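Sorting the play kitchen

The play kitchen had got out of hand again, so I tipped it all out on the white table. The ketchup came first, as it always does. 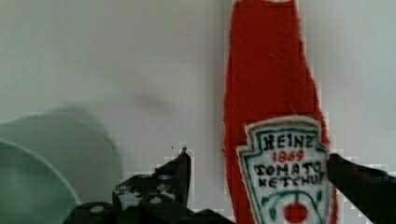

Posted by Shuk-fan Ko on 4 May 2024 | 3 comments

It says Heinz and 1869 on the label, and it gets more use than anything else we own. Next I spread out the green things and the fruit. 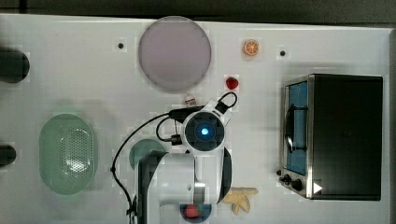 Orange slice and strawberry, top of the table.

Pans are harder to store. The spatula can live in the black pot.

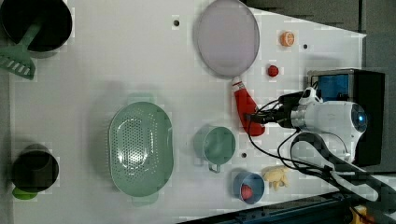

I'd like a deeper box for those, and Pui-shan has offered me one from Skillton.

The colander goes in last, on top.
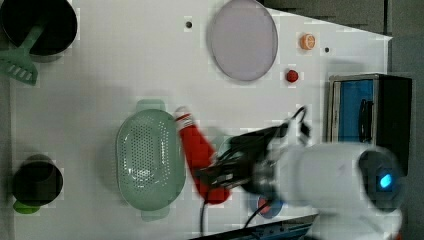
Small food can sit inside it, and then the lid shuts. I'll do the tea set in October.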